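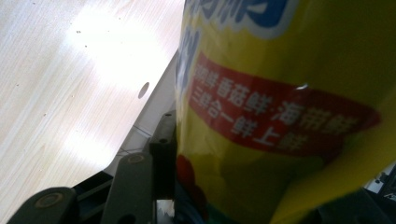

Last changed: September, 9:40 pm

Moose in the road again on the way back from Grevthorpe. A cow and one calf, standing across both lanes just past the Clandutley turnoff. I stopped well back and cut the lights to low. The truck behind me did the same, and we sat there until she walked the calf down into the ditch.

The radio said a man was knocked over by one near the Liao trailhead this morning – bruised ribs, nothing worse. He had his dog off the leash. They have had 86 calls on moose this year and want people to stay in their cars.

Odometer at 1,772 since the oil change. Apples all picked up off the lawn before dark. I left the porch light on and put the trash in the garage – pickup is early.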